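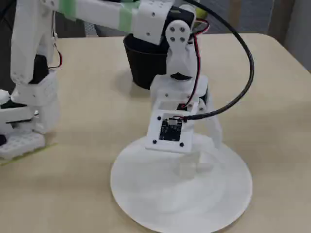

White printed arm with green tape, beige tabletop.

Forum > Show caves and easy visits > Ovari Cave in March, upper or lower entrance?

kestrel_mb
Good evening to all. I plan to visit Ovari Cave in March with my mother and my son. My mother walks well but she does not like ladders. On the old leaflet I found two entrances, the upper one near the Clolonell sinkhole and the lower one by the river. The ticket page only says "meet at the entrance" and it does not say which. I wrote to them and I did not get an answer yet. Does somebody know which entrance is in use before the summer season? I am also not sure if the length on the leaflet, 715 meters, is for one direction or for the full walk.

limestone_lena
In winter and early spring it is the lower entrance. The path to the upper one stays icy in the shade and they keep the gate closed. The 715 meters is the lit path from gate to gate. When only the lower gate is open you walk to the big chamber and come back the same way, so your distance is different from the leaflet anyway.

Toldi
I do not agree with this. We were there last March and we went in at the upper gate and out at the river. The guide had both keys. It depends on the water. If the river is high, the lower platform is under water and then the upper gate is the only possibility.

limestone_lena
Was it the normal tour or the one from Dantas? Dantas is a private guiding company and they have their own agreement for the gates. The normal ticket is another thing.

Toldi
It was with Dantas, yes. I did not know there is a difference. The cave is the same cave :)

limestone_lena
The cave is the same, the steps are not. On the normal tour there are no ladders. Behind the upper gate there is a steel stair, very steep, and many people go down it backward. For a person who does not like ladders I would call it a ladder.

Toldi
It has handrails on both sides and a landing in the middle. I would call it a stair. My aunt went down it with a handbag.

kestrel_mb
Thank you both, this is very useful. For my mother I think the handrail is the important thing, but I prefer to choose the tour without it. Is the normal tour interesting enough if one goes only to the big chamber? My son is at the age where he wants to see bats and also wants to go home.

Archana Khurana
I guided at Ovari for several seasons, so maybe I can correct a few points.

The normal tour in March uses the lower entrance, as Lena wrote. If the water is over the platform the tour is canceled and your money is returned. It is not moved to the upper gate. The decision is made in the morning, so please telephone at 8 o'clock and do not trust the web page. The page is changed only when somebody in the office has time.

The 715 meters comes from the survey made when the lights were installed. It includes the side passage to the Organ, and this passage was later closed to visitors. The leaflet was never corrected. I asked for it more than once.

About bats: in March they are still sleeping. You may see a few on the ceiling after the second bridge. The guide will ask you to be silent there and not to use a flash, and it is serious. When a bat wakes up too early it uses its fat and there are no insects outside yet.

The temperature inside is 11 degrees in every season. With a sweater and closed shoes you are fine, but the drip line before the chamber makes everybody wet, so also bring something with a hood.

mossfoot
Question for Archana: is the Organ closed because of rockfall or because people broke the formations? I heard two stories and the one in the village is very dramatic.

Archana Khurana
Neither of them. The air in that passage became bad in late summer and it was too expensive to measure it all the time. In the village they like the other story more.

mossfoot
A pity. I still have a slide of it from my school trip, with a finger in front of half of it.

Toldi
Then I take back what I wrote about the gates, at least for the normal ticket. But I still say the stair is a stair.

pavel_n
One practical thing — the parking by the river is small and on weekends it is full early. It is better to leave the car in Flimunia and walk. It takes 40 minutes along the old mill channel, flat all the way, and there is a bakery at the start. Near the weir the path is muddy in spring.

limestone_lena
The bakery is closed on Friday, be careful if you count on it for lunch.

pavel_n
It was open on a Friday when I was there.

limestone_lena
Then they changed it, or you were lucky.

kestrel_mb
I thank everybody. I booked the normal tour, I will telephone in the morning, and we will walk from Flimunia if the weather is dry. The office also answered me now. They wrote: "Meet at the entrance."

Archana Khurana
I am sorry, I laughed. The lower one, please. Wait at the wooden shelter, the guide comes to you there.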